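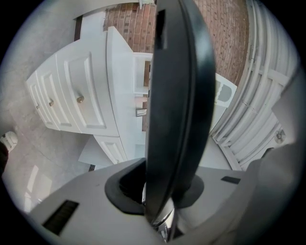

Our visit to the Ornine workshop at Brarby took place in May, and we had more takers than places. The group met at the side entrance at 9.30, signed in and was split in two, with one half starting in the assembly room and the other going straight to the practice rooms upstairs. Those rooms are furnished like an ordinary home. Ours had a white dresser with round brass knobs, a brick wall and a big white radiator, and the task for the morning was opening and closing drawers. The tool used for this is held in the hand by a person, and it has a tall, curved black finger rising out of a light grey body, with a camera looking out over the top of it.

The idea was explained to us before anyone touched anything. A person does the job with the hand-held gripper, the camera records what the gripper meets, and the recordings are later used to teach a robot arm fitted with the same kind of finger. Opening a drawer sounds a small thing, but the finger has to come in at the right angle to catch a knob, and the pull has to stay straight or the drawer jams. The staff at Ornine have 2,511 drawer recordings so far and would like a good many more.

After the talk we each had a turn. The gripper is heavier at the front than most of us expected, and the common fault was squeezing too early. Several people closed the finger on thin air before they reached the knob. We were told to slow down, keep the wrist still and look at the drawer, not at our hand. By the second or third go most of the group could open a drawer and shut it again without banging it.

The small knobs gave more trouble than the big drawer did. One of our members who used to fit kitchens asked why they did not use bar handles, which are far easier to hook. The answer was that people have all sorts of handles at home and the robot will have to cope with them. They swap the furniture over every few weeks.

Downstairs, in the assembly room, we saw how the grippers are put together. The moulded bodies come from Stoteo and the rest is done on site by a team of 4. The part that has caused the most bother is the rubber collar where the finger goes into the body. It has to let the finger move and still keep dust out of the hinge, and earlier collars split after a few weeks of use. The present one is a flatter oval and is doing better. A finger is replaced after 200 hours whether it looks worn or not, and there was a tray of old ones to pass round. The tips go shiny first.

The robot arm itself was shown last, working at a second set of drawers behind a low barrier. It opened the top drawer at the first attempt, missed the next one twice and then got it. It is slow. A drawer that takes a person a second or two took the arm long enough for a conversation to start up at the back. The staff did not hide any of this and were happy to show us a run that had gone wrong, with the arm pulling firmly at the side of a cabinet that had no drawer in it.

Questions went on past the time allowed. Most were about where such an arm might be used. Ornine are aiming first at supported housing, where a resident may be able to manage nearly everything but not a low or stiff drawer. They would not give a date or a price. There was also a fair question about cameras in people's homes, and the reply was that the practice rooms are used partly so that recordings need not be made in anyone's bedroom. Some of our group were satisfied with that and some were not.

Lunch was in the canteen — soup, rolls and a decent fruit cake — and the coach left at 2.15.

The workshop has had 183 visitors since it began opening its doors and has offered us a second date in the autumn for those who missed out. There are two flights of stairs up to the practice rooms and the lift is small, so please mention it when booking if stairs are a problem. Flat shoes are required in the assembly room. Names to the office as before, with a second choice of date if you have one.

The next outing is to the Østergaard bottling plant, to see the new packing line. Details will be in the next newsletter.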